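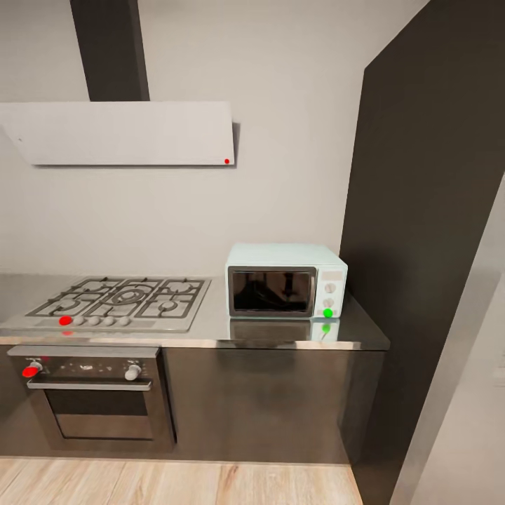 The two hands that beat the cooktop

Nhàn Vi has a rule about kitchens: if a gripper can't turn a stove knob, she doesn't want to hear how well it stacks blocks. So when the small lab she shares with Waqas Kazmi got time with two new hands this spring, the Nulport and the Protus, the blocks stayed in their bin and the comparison went straight to the stove.

The stove is simulated, which means you can crash an arm into it all afternoon and pay for nothing. It's also a surprisingly mean test. There are five round knobs in a row along the front of the cooktop, two more on the oven below, dials on a mint-green microwave, and a long metal bar handle on the oven door. Every one of them wants a slightly different approach, and a gripper that loves the bar handle can be hopeless with a knob.

The Nulport went first. It's a plain two-finger parallel gripper with long flat pads, and on paper I expected it to lose. But it's so easy to like! You close it, it closes. Kazmi wrote the whole knob routine before lunch, and the leftmost burner knob turned on the third attempt. Its weak point showed up when the wrist had to keep rotating: the pads crept outward a little with every degree, and by the end of a full turn the fingertips were barely holding on. Vi fixed most of that by pushing in deeper before closing, at the price of a few knocks against the front of the stove.

The Protus has three fingers that curl toward the middle, and on a round knob it feels like cheating. It finds the center by itself. You can come in crooked, or a bit low, and the fingers sort it out between them. Out of 102 knob attempts it lost its hold 7 times, against 11 for the Nulport over the same set, and I'd been ready for a much bigger gap. Where it suffers is space. Three fingers need room to open, and a neighboring knob is always in the way of one of them. Kazmi ended up rolling the wrist before each approach so that the odd finger pointed up, and he was so pleased with this that he demonstrated it to me twice with his own hand and a coffee mug.

The bar handle went the other way. The Nulport simply took hold and pulled, again and again, while the Protus wrapped around the bar and then struggled to let go cleanly once the door was down. You can tune that out with a slower release (Vi did, on 24th March, in a log entry that is mostly exclamation points), but you have to know to look for it.

Both hands ran on the same simulated arm through a Tekleab controller, and I have to put in a word for it here. Switching hands meant changing one settings file and reloading. The force readout is clear, the limits are easy to find, and when a grasp fails you can step back through it a moment at a time and watch the contact go wrong. We also tried an older Bisetden controller for comparison. It works, and some people will prefer its very bare screen, but every hand swap meant entering the tool offset again by hand, and one typo sent the Nulport through the range hood. In simulation you get to laugh about that.

Which one would I pick? For a kitchen full of knobs, the Protus, and I'd put up with the wrist rolling. For doors and drawers I'd take the Nulport without thinking long. Vi wants to try the Nulport with narrower pads before she commits to either, and Kazmi has already started on the microwave dials. The real arm arrives in September, and the plan is to run the same knob set on it, starting with the Protus.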